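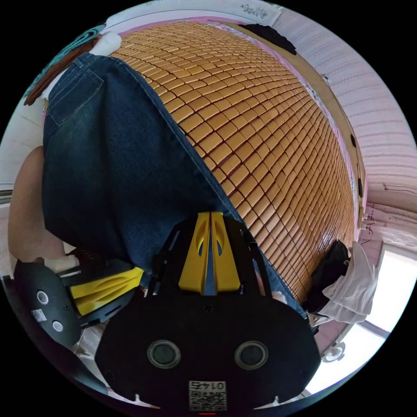

Bamboo sleeping mat on a bed beside a window.

News > Company News > Home Services
Search news releases Enter keyword Go
Print this page | E-mail this page

NUREX ADDS BEDROOM CHANGEOVER VISITS IN CENHAM

Service covers bed mats, blankets and the clothes that end up on the bed

CENHAM, April – Nurex, a home sorting and laundry company, will begin offering bedroom changeover visits to households in Cenham this month. The visits are meant for the time of year when heavy blankets come off the bed, a bamboo mat or light cover goes on, and winter clothes need to be sorted before they are put away.

Each visit lasts 2 hours and costs $60 for one bedroom. A second bedroom at the same address, booked for the same visit, is $40. Two Nurex workers come to the home. Customers do not need to clear the room first, and the company asks that they leave clothes where they are.

Nurex has offered closet and kitchen sorting in Cenham until now. Bedroom changeovers were added after customers who had booked closet visits asked for help with the bed as well. In many of these homes the bed was the only flat surface large enough for sorting, so it had to be cleared before work on the closet could begin.

The work is done in a set order. Bedding is folded and stacked at one side of the bed. Clothing is then laid out on the mat or sheet and checked one piece at a time. Jeans, jackets and other heavy items are done first, as they take up the most room. Pockets are emptied, and anything found goes into a tray for the customer. Bags made of denim or canvas are emptied in the same way and opened out along the seams before they are folded. 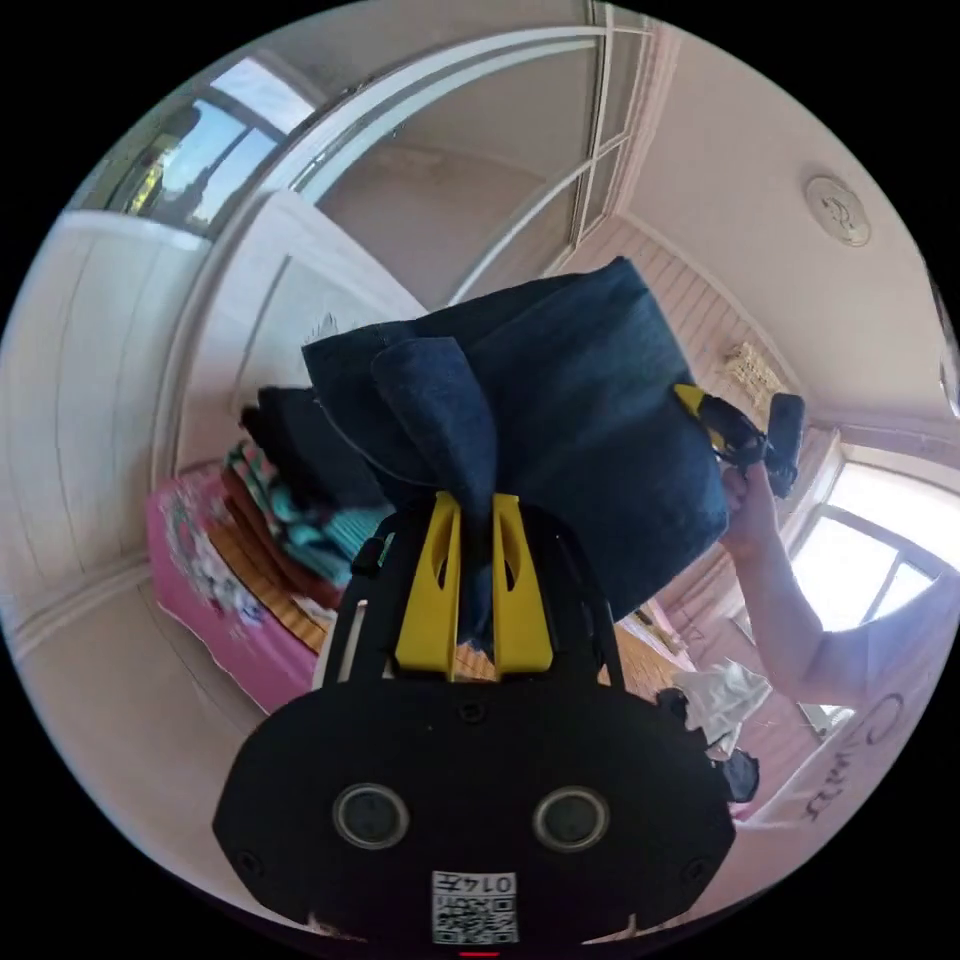

Denim gets its own step in the visit. Workers hold each piece up by two corners, shake it once and let it hang before folding, which takes out most of the creases without an iron. Jeans are folded lengthwise with the back pockets facing out, then in thirds. Customers who prefer to hang their jeans can ask for that when they book. Nurex does not supply hangers.

Blankets are folded to the width of the shelf or box where they will be kept, so customers should decide on the storage place ahead of time. Knitted blankets are stored flat and are never hung. Where two or more blankets share a shelf, the one likely to be needed first goes on top.

Bamboo mats are wiped with a damp cloth along the direction of the rows and left uncovered until dry. Workers check the edges and the cord between the tiles. A mat with a broken cord can still be used in most cases, but the customer will be told about it. Nurex does not repair mats under this service and does not take them away for cleaning.

Items that will be stored until fall can be packed in Unano storage bags, which Nurex sells at the visit in packs of 4. The bags are cotton, close with a drawstring and have a cloth tab to write on. Using them is optional. Customers may supply their own boxes or bags, and there is no charge for packing into them.

Clothes the customer no longer wants are set aside in a separate pile. Nurex will carry the pile to the front door. For homes in the Ma district, where the company has its laundry, workers can also take items for washing on the same trip at the normal laundry price.
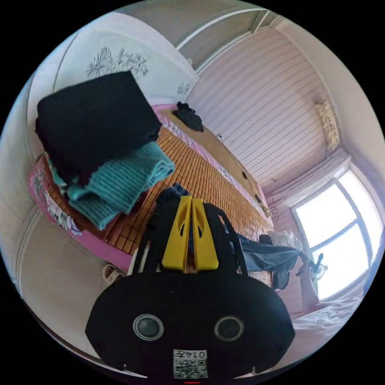

Only the bed, the clothes on it and one storage space per room are included. Moving furniture, washing curtains and cleaning windows are not part of the visit. Mattresses are turned on request if two workers can do it safely in the space available. The floor on the side of the bed where the work is done is swept at the end.

A customer or another adult must be at home for the first part of the visit to say what should be kept and what should go. After that the workers can finish without help. Households with more than two bedrooms are asked to book a second visit.

Morning visits start at 9 a.m. and afternoon visits at 1 p.m. Bookings can be made at the Nurex counter in Ma or by phone during shop hours. Payment is due when the visit ends. A booking may be moved once at no cost if the company is told by noon the day before.

The fall changeover, with blankets going back on and mats rolled for storage, will be offered at the same prices. Customers who book both at once may keep the same pair of workers where the schedule allows.

About Nurex

Nurex provides sorting, folding and laundry services to homes in Cenham. Its services include closet visits, kitchen visits, wash and fold, and bedroom changeovers. Unano storage bags are sold at the Nurex counter and during home visits.

Media contact: Nurex Customer Office, Ma, Cenham

Print this page | E-mail this page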